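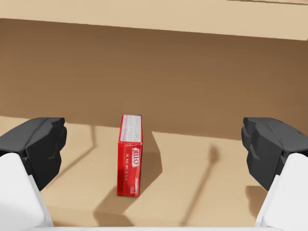
4. Simulation Setup and Task Software

4.1 Scenes and observations

All policies in this work were trained and tested in Clirkden, our simulation stack. Clirkden wraps a physics engine, a renderer and a task server behind one Python interface, and the same policy process can be pointed at either of two robot models without changes to its network code. The first model is a single arm with a two-finger gripper. The second is an upper-body humanoid with two arms and multi-fingered hands.

The single arm works over open boxes and the humanoid works at a shelving unit. Both use grocery packages from the same asset library: cans, short tins and small cartons. Object poses are drawn at reset and objects are allowed to settle before the policy receives its first observation. A package may therefore start at a slight lean, and we do not filter out such starts.

Each observation holds the current camera images, the joint positions and the last commanded action. We do not give the policy object poses, although the task server keeps them for scoring.

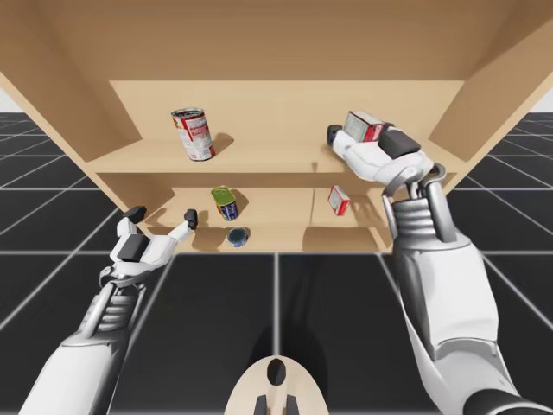

4.2 Action interface

Policies output end-effector targets, and Milari, the control layer, turns these into joint commands. Milari solves inverse kinematics for both arms together when the humanoid is loaded. Solving for each arm alone was faster, but it gave targets that brought the forearms too close to each other when both hands worked near the same shelf.

Hand closure is a separate channel. For the two-finger gripper it is a single opening width. For the humanoid hands it is a grasp value that is expanded to finger joint targets through a fixed table. We tried predicting all finger joints directly and dropped it, as the policy learned to hold small boxes with poses that slipped under small changes in friction.

Target smoothing is applied after inverse kinematics and before the joint limits are checked. The order matters. With the check placed first, the filter could push a legal command past a limit on the next step, and the engine would clip it without reporting an error.

Figure 2. Views from the two Clirkden task families: two-finger gripper over a box interior, and bimanual humanoid at the shelving unit. All views are rendered.

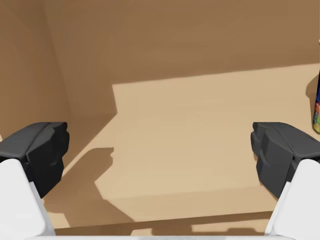 Why not score success from the images alone? The score is read from simulator state because a camera between the fingers loses sight of an object once it moves to the side, and a learned image classifier would add its own errors to the results.

4.3 Episode scoring and failure labels

The scorer, Drunska, runs as its own process and reads the state log after an episode ends. A placement counts when the object is supported by the target surface, is no longer in contact with any finger, and has stayed below a speed threshold for 2 seconds. Objects that fall over after release still count if they remain on the target. We report upright placements in a separate column.

Each failed episode gets one of six labels: missed grasp, slip, collision, wrong object, wrong target or timeout. Labels are assigned by rule in that order, so an episode with a slip and a later timeout is stored as a slip. We checked the rules by hand on 116 failed episodes. Two labels were wrong – both were slips recorded as missed grasps, where contact was shorter than one logging step. The contact log now runs at the physics rate.
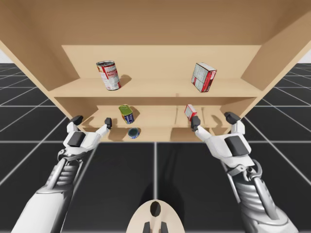 Rostislav Machala, commenting on a draft of this section, argued that a fixed label order hides how failures build up, and that a timeout following a slip tells more about recovery than the slip does. We agree with the point in part. The order was kept for the main tables so that each episode is counted once, but the released logs hold every rule that fired, with its time step.

4.4 Replay

Episodes are replayed with Myklebust, a small viewer that loads the state log and renders it again from any camera. Replay does not step the physics. It sets the stored state directly, so a replayed episode cannot drift from the original. Rendering settings are stored with the log – an early version left out the light direction, and shadows in replayed images did not match those the policy had received during the run.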